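Monthly Safety Check of Work Areas, Atia Building
Date of check: July 2, 2024
Prepared for the building office. Result words used: OK, Needs Work, Not Checked.

I walked all rooms on the ground floor and the storage room upstairs. The comments are under each point. Where I write "same as May", the comment from the May sheet is still good and I did not write it again.

1. Exits and walkways

1.1 Main exit door opens fully from inside. OK.
1.2 Side exit door opens fully from inside. Needs Work. The door opens, but it must be pushed with the shoulder. I think the wood of the frame became bigger from the humid weather. Please plane the top edge.
1.3 Walkways are clear. OK. Two boxes of paper from Wekex were standing by the copy room. They were moved during the check.
1.4 Exit signs are lit. Needs Work. The sign over the side exit is dark. The bulb was changed in May, so maybe the fault is in the fitting.
1.5 Stair handrail is firm. OK, same as May.

2. Fire equipment

2.1 Extinguishers are on their hooks and the pins are in place. OK.
2.2 Pressure needle is in the green part. Needs Work. The one in the kitchen is at the border of green and red. I put a yellow tag on it and I ask Kabbaj to take it with them at the next service.
2.3 Service labels can be read. OK, except the storage room, where the label is half gone.
2.4 Fire blanket in kitchen. OK.

3. Electricity and cables

3.1 No damaged plugs or sockets. Needs Work. The socket beside the kitchen sink has a crack in the cover. It should not be used until the cover is changed.
3.2 Extension cords are not connected one into another. OK now. In the meeting room I found two in a chain and I separated them.
3.3 Hanging cables are tied and kept above head height. See comment. 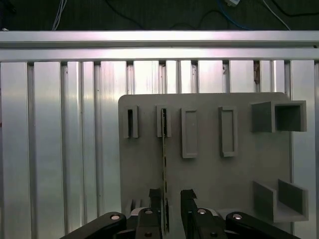 Comment on 3.3: The rule asks for a tie or a clip at every 80 centimeters where the cable goes along a wall or a beam. In the meeting room and the corridor this is followed. In the copy room the ties are too far from each other, and one cable rests on the radiator pipe. In summer this is no problem, but it must be corrected before the heating starts.
3.4 Electrical panel door is closed and nothing is stored in front. OK. The floor marking is worn and should be painted again.

4. Benches, tables and storage

4.1 Tables stand level and do not move when leaned on. OK.
4.2 Shelves are fixed to the wall. Needs Work. Shelf 33 in the upstairs storage has one loose bracket. I took the heavy files down to the floor level until it is repaired.
4.3 Heavy things are stored low. OK after the change in 4.2.
4.4 Equipment opened for work is unplugged first. OK. The notice about this is still on the wall and easy to read. 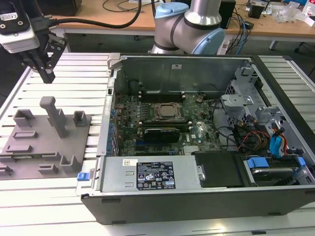 4.5 Step ladder has all rubber feet. Needs Work. One foot is missing. The ladder is locked away, please do not take it out. A new foot was asked from Indateck, but I have no answer yet.
4.6 Waste bins are emptied and not over the edge. OK.

5. First aid

5.1 Box is complete. Needs Work. Small plasters and eye wash are low. The scissors are missing again, please return them if you have borrowed them.
5.2 Emergency numbers are on the wall. OK, but the paper is old and the sun made it pale. I will print a new one.

6. Not checked this time

The roof hatch and the outside lamp on the parking side. For the hatch I need the good ladder, and the lamp must be seen in the dark. Both go first on the next sheet.

To be done first: 1.4, 2.2 and 3.1. Please write your initials next to the point on the paper copy when it is finished, and leave the old tags on until I have seen the repair.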